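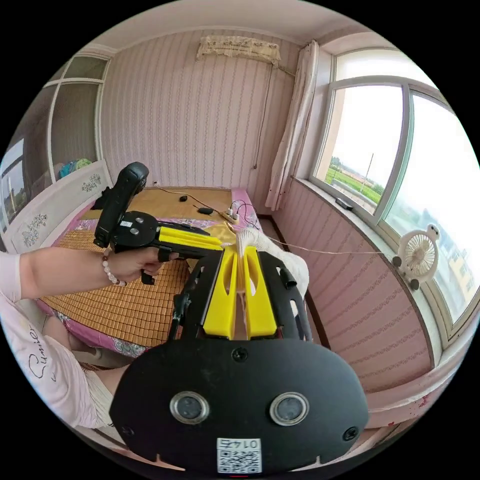 Skimo hand grippers, one held in a left hand, with the yellow fingers closed on some soft white material.

Skimo Hand Gripper Pair
Item 3372
Club price: $70 per gripper
Spare finger set: $50
Sold by the Whitlock Robotics Club, Nomotville

Hi! I'm Beverley Nuttall and I run the equipment shelf for our club, so if you order a pair of these you'll be getting email from me. We designed the Skimo for our folding project (the robot is called Irska, you'll hear plenty about her if you come to a meeting) and after the October open house so many other clubs asked where we bought ours that we decided to build extras.

You hold one in each hand and do a job with the fingers instead of your own. The lenses on the housing record while you work, and the students use those recordings to teach Irska how to do the same thing. My group is all about laundry this year. Last year's group wanted to stack cups, and I have to say I like laundry a lot better, even if it took us weeks to agree on what a properly folded sleeve looks like!

What you get

Two grippers with yellow fingers, already put together
A charging cable for each
The practice booklet our students wrote (cartoons included)
A log sheet you can copy

You'll need your own computer for the recordings. Any laptop the students already use for class should be fine, but clear some space on it first. We filled one up on the second afternoon and lost a really nice run of towels.

Picking your first job

Start with a washcloth. I know everybody wants to go straight to hoodies, and I did too, but a washcloth lets you get used to how far the fingers reach past your hand. Then move up to T-shirts, and save the sweaters until people can pick up a corner without looking at their wrists. Knits stretch if you pull, so bring the two grippers toward each other a little before you lift.
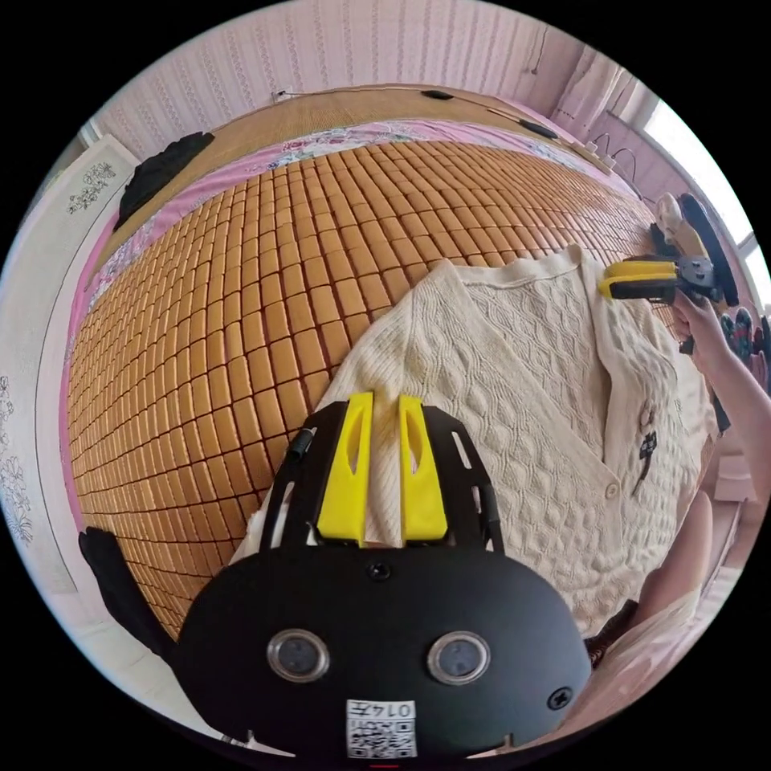

Cable-knit cardigan practice with gripper 0147 and its partner.

Buttons slow everyone down. We leave them undone for folding and just work on getting the front pieces to lie flat, then the sleeves, then the bottom up to the collar. If a fold comes out ugly, finish it anyway and mark it on the log sheet. The students learned a lot from going back over their ugly ones, and a couple of them have gotten so good at this that they beat me every time (I blame my elbows).

Looking after them

Wipe the lenses with a dry cloth before each session. Lint gets everywhere, especially after fleece. Check the screws once a week and snug up anything that's loose, but please don't crank on them. Keep the label clean too, as we'll ask for the number when you write in about a repair.

Ordering

We build in small batches after school, so expect a wait, and it's longer around exams. Orders for the spring batch close March 31, 2019. Send a note through the club contact form with the item number and how many pairs you want. Pickup is free at the Whitlock workshop, and if you come during a meeting you can try a fold on our practice table before you pay.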